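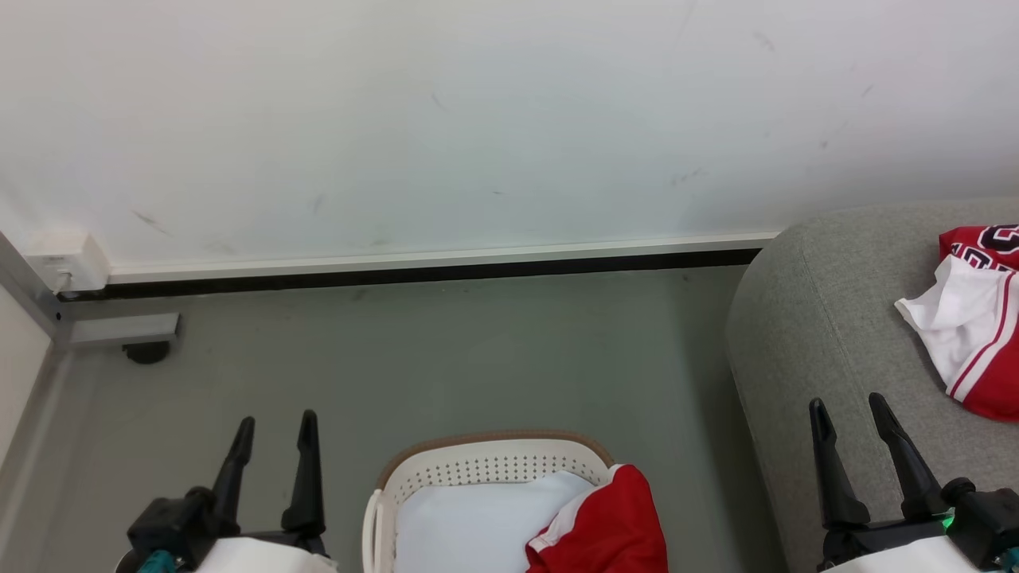
The washing pile that teaches

By the time I get to Fostham it's mid-afternoon, and Gilmar Bragança has already picked the same red shirt off the same seat more times than he cares to tell me. He's wearing a headset and holding a controller in each hand, and when he bends his wrist, a black wrist a few metres away bends too. "You can talk to me," he says. "Just don't talk to me when I'm letting go of something."

I'd come expecting code, to be frank. Screens, whiteboards, somebody muttering about maths. What I got was laundry! The team here is collecting examples for a learning system, and the examples are all chores done by a person through the robot: pick up the jersey, carry it over to the basket, drop it in. Every go at it is called an episode, and each one is saved with what the head camera saw and where both arms were the whole way through. Later on the lot gets fed to a model called Pornirero, which has to work out from all those goes what it should do when Gilmar isn't there.

The target for this one job is 200 episodes. A good operator gets through 20 before a break, and the breaks are enforced, mostly for the sake of everyone's shoulders (mine were sore after one try, but we'll get to that).

Clothes are a rotten thing to ask a machine to handle. A mug is the same shape every time you look at it. A sports jersey dropped on a cushion has a new shape each time, and the bit you'd want to grab might be tucked under the bit you can see. Gilmar goes for a fold, any fold that stands up a little, and brings the fingers down on either side of it. Sometimes he gets a good bunch of fabric and sometimes he gets a pinch of sleeve and the whole thing slithers off halfway across.

I assumed the slithery ones got binned. Dirceu Bittencourt, who runs the sessions, shook his head at me. If the shirt lands on the floor and Gilmar picks it up again, that's kept, and he's rather pleased to have it. A model that has only ever seen tidy grabs has no idea what to do after a messy one. The episodes he throws out are the ones where the operator hesitates, hovering over the seat and thinking. "It learns the hovering," he told me. "We had a week in September where it learned the hovering beautifully."

Between episodes somebody has to muss everything up again, and that turned out to be my job for an hour. There's a knack to it. My first few throws all landed in nearly the same spot with the white panels facing up, and Dirceu made me go again. Higher, he said. Off to one side. Leave a bit hanging over the basket rim this time. The basket gets nudged about as well, and what's already in it gets changed, so the model doesn't decide that a basket is a thing with pale cloth in the bottom. Colour is a worry too. With a lot of red on the go, you'll want a stretch of sessions with none at all.

Then I had my turn. You put the headset on and you're suddenly looking down at two arms that aren't yours, which is odd for a minute and then, strangely, fine. My trouble was depth. I closed the fingers on air, twice, well short of the shirt, and then pushed them into the cushion hard enough that Gilmar said "up, up, up" behind me. On the next go I got a corner of it, swung it across and let go far too early. Dirceu marked it as a practice run, kindly, and nothing I did that day will be troubling Pornirero.

The team plans to send the finished set over to Gikham, where a second group has the same arms and a completely different room. They'll collect their own version with their own clothes and floor, and the two will be mixed. Dirceu is keen on towels after that. Gilmar, who will be the one lifting them, asked if they could start with face washers.

When I left he was putting the headset back on, and somebody else was throwing the shirt.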